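Dalibor Matoušek has looked after the hand-held grippers at Windell since January, and he talks about them the way other people talk about a used car. "They're simple," he says. "Simple things find simple ways to annoy you."

His day starts with the marker cubes. A cube that has shifted on its mount costs him up to 45 minutes, most of it spent looking for the small screwdriver. Then come the linkages, wiped and worked open and shut by hand. "Kováčik wrote an 11-page procedure. I use page four."

And the fingers?

"They bend. They're supposed to bend – just not stay bent."
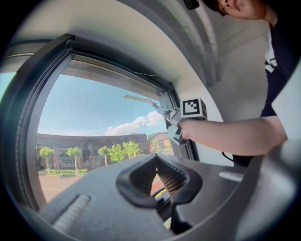 He keeps the old fingers in a drawer marked Priver, after a supplier he would rather not discuss. "I check the tips last, with my thumb. Skesside sells a gauge for it. I've asked for one twice."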